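Rimemo cloth folding set, README (please read the gripper part before you train on this)

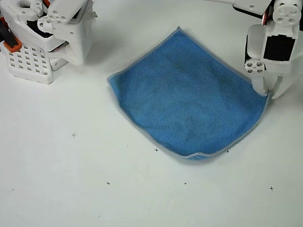
Right arm with a pinch on its corner of the blue cloth, left arm standing off.

Hi! I put this set together for the Rimemo project, and I'm the person to bug if something in it looks weird. Some of it will look weird. We had a fault in the right gripper for a good chunk of recording and I didn't catch it until May, so most of this file is about that.

What's in it

126 episodes of two small white arms folding a microfiber cloth in half on a white table. Each episode has the top view video, joint positions for both arms, commanded gripper opening, measured gripper opening, and motor current for the two gripper servos. Teleoperated, all of it. Samer Masri drove most of the episodes and I did the rest (mine are the slower ones, sorry).

The little black crosses on the table are for lining up the top view. Please don't use them as fold targets. The cloth was dropped by hand every time and it lands however it lands.

What went wrong

The right gripper stopped letting go. Not always, which is why it took me so long! You'd command it open, the measured opening would sit at closed for a second or two, and then it would pop. If the arm was already on its way up by then, the cloth went with it. In the worst episodes the whole thing gets dragged across the table and ends up in a wad against the left arm.

My first guess was the cloth. The binding has a bit of a ridge to it and I figured it was catching between the fingertips. So I wasted an afternoon trimming threads. Then Samer thought it was the leader arm sending bad commands, and we swapped that cable, and it got better for one session, and I very happily wrote "fixed" in the log. It wasn't fixed. If you find that note in the session logs, ignore it.

Miroslava Polishchuk finally sat down on a Wednesday and plotted commanded against measured opening, with current underneath. The current was climbing way up during every pinch, because our closed position was set past the point where the fingers touch. The servo was pushing against the table and itself the whole time. It got hot, went into its overload protection, and ignored the open command until it came back out. Short pinches were fine. Long ones, where the operator stops to think with the corner held down, were the bad ones. I stop to think a lot.

One safety thing, and I mean it: I reached in to free the cloth during one of these stalls and the gripper released and the arm jumped. I got a scraped knuckle and a good scare. Cut power to both arms before your hand goes anywhere near the fingers. A gripper that looks dead may just be waiting.

Which episodes are affected

18 of them have at least one late release. They're marked late_release in episodes.csv. I left them in on purpose, since the Mindley folks wanted failures to test their detector on, but the default loader skips them. Pass include_faults if you want them back.

In 3 more the current log drops out partway, so I can't tell you one way or the other. Those are marked unknown. Don't count them as clean.

What we changed

Closed position backed off so the fingers just meet. Current limit lowered on both grippers. The driver now beeps if measured opening lags the command, and it's a horrible beep, but it works.

Still open

The left gripper had the same bad closed setting and never stalled. I'd love to know why. Also, nothing here was recorded after the fix, so don't read these numbers as how the arms behave now. A second batch is planned as soon as the spare servo gets here.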